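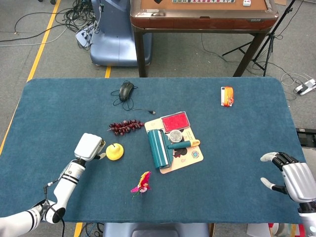 Ülle Rätsep buys objects for a living, most of them cheap. She keeps the props store at Prandusis, which hires out small items by the tray to drawing classes, memory workshops and shop-window dressers. The store holds 143 trays. Each has a number, a printed sheet and a fixed contents list.

"A tray has to be awkward," she says. "If everything on it is the same size, people stop looking after the third object."

Tray 41 is the one most often booked. It includes a yellow bell-shaped toy, a bunch of dark red grapes, a black computer mouse with its cable, a red ink pad, a small round tin with a patterned lid, a teal paint roller and a paper bird in pink, red and yellow. Rätsep chose the group by outline first and colour second.

"The grapes are there for the edge. It is a long shape made of small round ones, and beginners draw the round ones and lose the long one. The mouse is easy until you reach the cable."

Cables are a point of disagreement. Jaanus Siliņa, who checks trays in and out, would prefer them tied. Rätsep wants them left as they fall, coiled or trailing, with the plug showing. The current rule is that a cable is untied on the table and tied again for transport.

Siliņa's own work is mainly with surfaces. The store uses felt for layouts, in dark colours, because a tin or a bell set down on bare board slides when the table is knocked. "Teal is good for reds and yellows," he says. "It is poor for anything teal. The roller handle would get lost on it, so I put the drum over something pale, usually the beige board, and let the handle run off from there."

Paper items wear out first. The birds come from a supplier called Nivetti, and Siliņa replaces one after up to 2 months of regular hire. Feathers bend, and a bent feather changes the outline. Ink pads go out closed and are checked at the hinge on return.

Asked what she would add to Tray 41, Rätsep says nothing for the present. She is looking for a second small upright box to go with the orange and white one, in a plainer pattern. Sosero had one in its spring list, but the minimum order was 1000.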